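Notes on teaching an arm by hand and by remote, for the workshop wiki. Started by Rainer Fuchs, added to by Pascal Rathjen in June. Most of it comes from the Drostberg jobs, and all of it can be tried in simulation before anyone goes near the real arm.

## Before you start

- Run through the task yourself with your own hands, slowly, and say each step out loud. If you can't say where one step ends and the next begins, the arm won't learn it cleanly either.
- Write down the start pose and go back to it before every take.
- Decide what counts as finished. "Block on the mat, fingers open, arm clear" is good enough. "Block moved" isn't.
- Set the controller speed to 50 per cent. You can go faster later, but takes at mixed speeds don't sit well together.
- Close every other program on the remote station. A stutter in the picture becomes a stutter in your hand.

## Lifting and carrying

Go straight up first, then sideways, then straight down. Beginners cut the corner and drag the load over the surface. It saves a second and spoils the take.

Use the shadow to judge height. On a flat view from above it's very hard to tell whether something is just off the surface or well clear of it, and the gap between a thing and its shadow tells you more than the thing itself does.

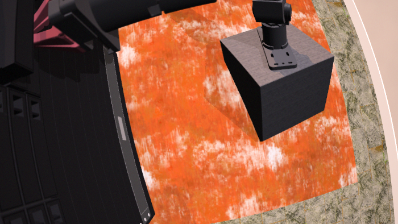

Keep the wrist upright while you carry. If you have to turn it, stop, turn, and then carry on. Two simple moves are easier to learn from than one clever one, and they are much easier to trim if you need to cut the recording down.

When setting down, slow to a crawl for the last bit. Let go, wait, count to 3 and only then lift away. The pause feels silly but it gives a clear end to the step.

## Coming up to drawers and cupboards

Dark fronts are a nuisance. Handles and recesses vanish into them and you end up guessing. Turn the scene lighting up before you record, or change the view. Don't turn it up halfway through a set.
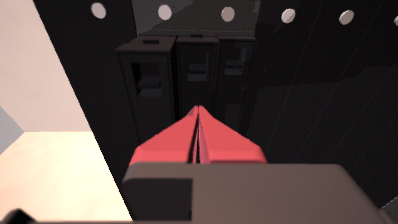 Line up on one front and stay on it. Where several stand in a row, pick the one you want while you are still well back and don't swap on the way in. If you find yourself drifting towards the neighbour, back off and start the approach again.

Come in with the fingers closed and open them once you are near the handle. Open fingers are wide and they catch on things. Pascal prefers to open them early, and his takes are fine too, but pick one way and use it for the whole set.

For a pull, move the wrist along the line of the drawer and leave the height alone. Most failed pulls are the operator's hand sinking as the arm gets tired. Rest your elbow on the bench.
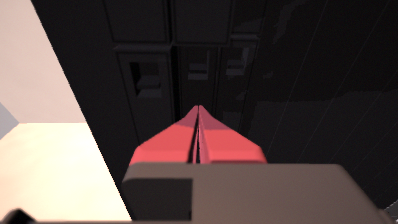

Watch the gripper from behind for the approach, then check a side view before you close. The view from behind is good for left and right and poor for distance. We set up two windows in Pidside, the large one for the wrist view and a small one in the corner for the side.

## Closing on an object

Get the object between the fingers before you think about closing them. It should sit in the middle of the gap. If one finger touches first it will push the object away or twist it.

Similar colours and patterns make this harder. A block on a mat with the same finish nearly disappears, so look for its straight edges and ignore the colour. 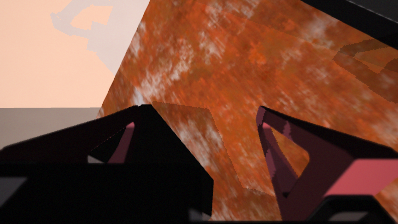

Close in one steady movement. Squeezing, easing off and squeezing again is a habit from using pliers and it comes through in the recording.

## How many takes

For a plain pick and place we do 7 good ones, then test, then add 5 more with the start position shifted by about a hand's width. Doing them all from the same spot gives you an arm that only works from that spot.

Throw out any take where you hesitated for long or bumped something. Keep the ones where you missed slightly and put it right, and give them "fix" in the file name.

## Guiding by hand

The same rules apply when you hold the real arm and lead it round. Hold it above the wrist, keep your fingers out of the gripper, and stand so that you don't have to change your grip halfway. Take off your watch. Save to the Mwaipopo folder when you finish; the old Drukport one is full.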